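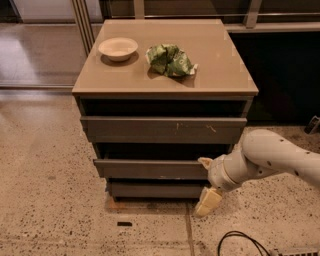 *Cajonera gris con tablero claro.*

**Hiritum convoca una plaza de operario u operaria de plegado de chapa para su planta de Plakham.**

La persona seleccionada se incorporará en enero a la sección de conformado, dependiente de la división Indisix, y se ocupará de la preparación y el ajuste de plegadoras, la lectura de planos y el control dimensional de las piezas. La sección sirve alrededor de 574 referencias.

Requisitos:

- Formación profesional en fabricación mecánica o titulación equivalente.
- Experiencia mínima de dos años en plegado CNC.
- Disponibilidad para turnos rotativos; el de mañana comienza a las 6:00.

Se ofrece contrato indefinido tras un periodo de prueba de 45 días, con retribución según convenio y 14 pagas anuales.

Las candidaturas, con currículo y copia del título, se presentarán en el registro de la planta o a través del portal de empleo de Hiritum, indicando la referencia 1304. No se admitirá documentación incompleta.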